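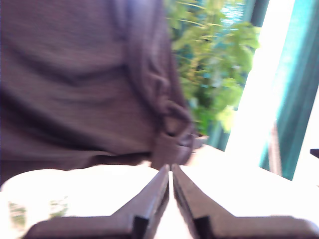 February, bench 2, a bit after 7 a.m.

Hide glue, batch five. Went back to the Cerka pearls after last month's flirtation with the Andik liquid stuff, which has a shelf life and, as I learned from a chair back, means it. The tub was two summers old and had been kept next to the window by someone who shall remain me.

Soaked overnight in cold water, just enough to cover. Swelled up nicely by morning, looked like tapioca, smelled like a wet dog with opinions. Into the double boiler at 60 and held there. The dial on the pot reads whatever it likes, so I used the kitchen thermometer and have written WORKSHOP on it in marker, too late for the kitchen.

Test joints: offcuts of the Cuevas ash, planed and rubbed together, no clamps. First pair grabbed before I had them lined up. Second pair the same, with swearing. Warmed the pieces over the heater for a bit and the third went together like it was supposed to. I have a note from last winter saying "WARM THE WOOD" underlined twice, so that's one more thing I've now discovered on two separate occasions.

Left them 36 hours and broke them over the edge of the vise. Two of the rubbed joints let go along the glue line, clean as a whistle. The warmed one tore fibres most of the way across. Good enough for the Pramach stool, I think, though the stretchers are loose enough that glue is being asked to do a tenon's job. May shim them with shavings first. The colour of the old finish is going to be a nuisance whatever I do.

Other business. The grey extension cord is not to be used for the glue pot and the bandsaw together. We know why.

Leftover glue is in the fridge in the yogurt tub with the skull on the lid. Good for a week, maybe. It is not yogurt. The other yogurt tub is shellac flakes, also not yogurt.

To do: more pearls, a smaller brush, find the lid for the inner pot. Check whether the stool owner wants the wobble kept.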